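Small Kitchens board > Counters and storage
Thread: No cabinet space, so dishes live on the counter. Mat or rack?

hadetura38
We moved in March and the kitchen has one upper cabinet, which is full of dry food. The bowls and plates we use every day now sit out on the counter next to the cooktop. I have a cloth mat under them. My sister says I should get a proper rack and stop using fabric. Looking for opinions before I spend money.

cladier_lane
Rack. I had a Koutsoukos two-tier one for years and it held everything for two people. Cloth near a cooktop gets greasy no matter what you do.

drinanel
I disagree. A rack takes up the same space all day, even when it's empty. A mat can be shaken out and thrown in the wash. I do mine twice a week and it takes no effort. How much are you keeping out?

hadetura38
Not much. Plates to the left, bowls to the right, the cat mat underneath.

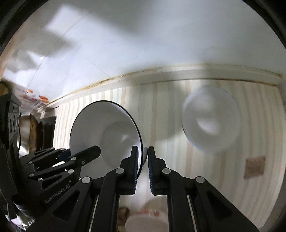
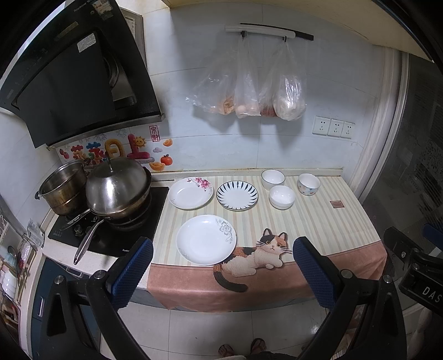
kettle_and_pan
How much room should I leave between a mat and the burners?

drinanel
I leave a full hand's width at the very least, and more on the side where the big pan goes. If the cloth can slide, put a strip of non-slip liner under it.

cladier_lane
I still say rack. Plates lying flat on cloth take up far more counter than plates standing in slots. With a rack you could get a cutting board in there too.

drinanel
Only if you have the height for it. Mine hit the bottom of the cabinet and I had to take the top tier off — at that point it was a very expensive tray.

kettle_and_pan
You could stack by size and keep the mat. Biggest plate on the bottom, small bowls nested on top. That's what I do and the whole pile fits in a corner.

cladier_lane
Stacking is fine for plates. I don't like it for bowls with a painted outside, mine got scratched.

hadetura38
I measured after reading this. There's almost 37 inches of counter I can use for dishes. I'll keep the mat for now, stack the plates and leave the bowls separate. If it still feels crowded in a month I'll look at a one-tier rack.

cladier_lane
Fair enough. Get one with a drip tray if you do.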